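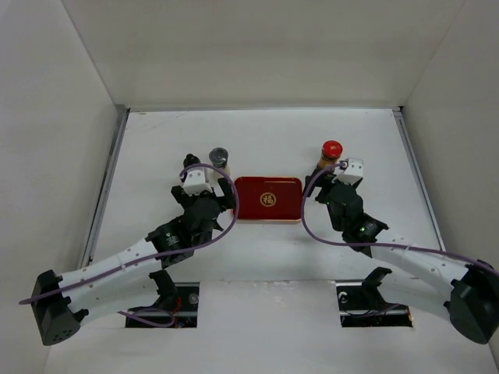
半斤陈皮 回复：
预售便宜这件事我是不信的。去年我也信过，年货在Revar上订得早早的，到了一月中旬去Mokgethi超市一看，同样的红枣、同样的腐竹，货架价跟我当时付的一模一样，还不用等。唯一的区别是我的钱提前在人家账上躺了几个月。

楼主 西窗晒豆
发表于 2021年10月21日
那你说的是散货，我问的是礼盒。Brondano那个团圆礼盒，页面上写“早鸟立减”，原价划掉一道，看着挺诱人。我们家每年过年要走六家亲戚，礼总得送，躲不掉。想问问住Jillarley这边的，有没有人真的订过，到手是什么样子，值不值。客气话就不用了，我就想听坏的。

潮湿的火柴
想听坏的来对地方了。去年订过两盒，一盒送人，一盒自己拆。拆完心凉半截。外盒大得能装一双靴子，打开一层硬纸板，再一层泡沫，再一层绒布，最后每样东西一小把。核桃有一股哈喇味，不知道是放久了还是本来就这样。送出去的那盒我到现在都不好意思问人家味道怎么样。

西窗晒豆
哈喇味这个要命。你当时找客服了吗？

潮湿的火柴
找了。让我拍照。味道怎么拍照？

半斤陈皮
笑死。不过说回价格，你们注意看那个“原价”。我翻过去年的聊天记录，有人在群里发过当时的截图，去年卖的就是今年的“早鸟价”，一分没动。所谓原价从来没有成交过，划掉的是一个谁都没付过的数字。

南腔北调丸
截图有没有？口说无凭。这个坛子里每年一到这时候就有人说先涨后降，每年都没人贴图。

半斤陈皮
在旧手机里，回头充上电找找。你可以不信，我又不卖礼盒。

南腔北调丸
那就等你找到再说。我不是替他们讲话，我自己也嫌贵，可是“先涨后降”是个具体的指控，总得有东西支撑。盒子里的内容换没换？克重换没换？去年跟今年要是装的东西不一样，价格放在一起比就没意思。

半斤陈皮
克重换了，少了。你这么一提醒更气了。

不爱吃香菜的鹅
我来唱个反调。我婆婆就吃这一套，盒子越大越高兴，里面是什么她根本不看，转手就送给楼下了。楼下又送给谁我不知道，说不定那盒东西现在还在Jillarley哪个柜子顶上转着呢。所以对我来说礼盒买的就是那层硬纸板，它完成任务了。你们在这儿讨论核桃，方向不对。

潮湿的火柴
那最后总有一个倒霉的人要吃到核桃吧……

不爱吃香菜的鹅
不一定，放过期了扔掉也是一种结局。

老街修表摊
扔掉还说得这么轻松。年年讲不要浪费，年年买这种东西。我们小时候走亲戚提一包点心，油纸一裹，红纸一压，绳子一扎，到了就拆开大家吃。现在送来送去没人拆，送的是个壳子，那大家约好都别送，岂不省事。

西窗晒豆
这话我跟我妈说过，她说行啊，你先去跟你大姨讲。我就没再说了。

不爱吃香菜的鹅
老街这个“我们小时候”也打个折听吧。我小时候那包点心也是转手的，我亲眼见过自家送出去的一包又回到自家，绳结还是我爸打的那个结。没人拆这件事不是今天才有。

老街修表摊
你家情况特殊。

不爱吃香菜的鹅
我家隔壁也特殊，整条街都特殊。

五点半的面馆
说点实用的。自己装不行吗？我连着几年都是自己去批发市场称干货，回来装罐子，过年往茶几上摆一圈，中间搁个红底金福字的盘子放糖放橘子，客人来了照样觉得隆重。送人也是，玻璃罐装好，贴张红纸，比那个硬纸盒子体面。东西是自己挑的，坏的当场就拣出去了。

南腔北调丸
自己装的账你算过没有？罐子要钱，来回路上的时间要不要算？我见过好多人说自己装便宜，一问罐子多少钱，都说“家里本来就有”。家里哪来那么多本来就有的罐子。

五点半的面馆
……吃辣酱攒的。

南腔北调丸
那送人的也是辣酱罐？

五点半的面馆
洗干净了的！标签泡一晚上就下来，盖子晒两天没味。好吧，盖子那股味是有一点难去，送我姐的那罐瓜子她说吃着下饭。这个我认。

西窗晒豆
我把Revar那个页面又看了一遍，下面写“已有3,836人预订”。这数字你们信吗？我昨天晚上看是这个，今天早上看还是这个。要是真那么抢手，一夜一个人都没下单？

半斤陈皮
不信。

潮湿的火柴
不信，而且去年我订的时候也觉得那行字怪怪的，可惜没记下来。

南腔北调丸
数字不动也可能只是页面不实时更新，很多网店隔一阵才刷一回。不过我同意这行字没有参考价值，真的假的都没有。三千多人订了，又不等于三千多人吃了觉得好。真要看就看评论。

西窗晒豆
评论有143条，我从头翻到尾了（昨晚失眠）。一大半在说“包装很大气”“物流很快”“还没吃先好评”。写到味道的没几条，写了的里面有人说开心果开口太少，有人说果脯粘成一坨。有一条长的，夸得天花乱坠，连礼盒的提手都夸了一段，我看着像写作文。

潮湿的火柴
提手我倒可以作证，确实结实，是整盒里质量最好的部分。

老街修表摊
“还没吃先好评”，这种评论有什么用？没吃你评什么。

不爱吃香菜的鹅
评了有返现呗，卡片夹在盒子里的。我领过。

老街修表摊
你看，根子就在你们这些人身上。

不爱吃香菜的鹅
返的钱我拿去买了腊肠，腊肠很好吃，腊肠我给的是吃过以后的好评，可以吗。

夜班公交末站
问个别的，预售订了能退吗？我看条款写的是“定金不予退还”，可是付款的时候又叫“订金”，页面上两个字混着用。这两个字差别大得很。

西窗晒豆
我刚去看，真的混着写，上面一个定，下面一个订。问了客服，回我一个笑脸，说“亲放心拍”。

南腔北调丸
这一条比前面所有的都重要。真要下单就先截图，把两处都截进去，客服那句也截。别的我都持保留意见，这条没有保留。

夜班公交末站
对，别光记得截价格。还有送货日期，写的是“节前陆续发出”，陆续到哪天没讲。过完年才到的年货你送谁。

半斤陈皮
旧手机充上电了，密码忘了。还在试。

南腔北调丸
……

半斤陈皮
你这个省略号什么意思。

南腔北调丸
没什么意思，等你。

五点半的面馆
楼主最后打算怎么办？要是自己装，市场里靠后门那排干货摊可以看看，枣子先掰开一个瞧瞧里面再称，别光看皮。木耳也别买太便宜的，泡开全是碎的。

西窗晒豆
先不订了。等一月份去Mokgethi看看现货，价格要是跟预售差不多就在那儿买，拎得动多少算多少。大姨家可能还是得买个带盒子的，她会看盒子。罐子的事我再想想，我家吃辣酱没那么快。

潮湿的火柴
买回来记得先闻一下核桃。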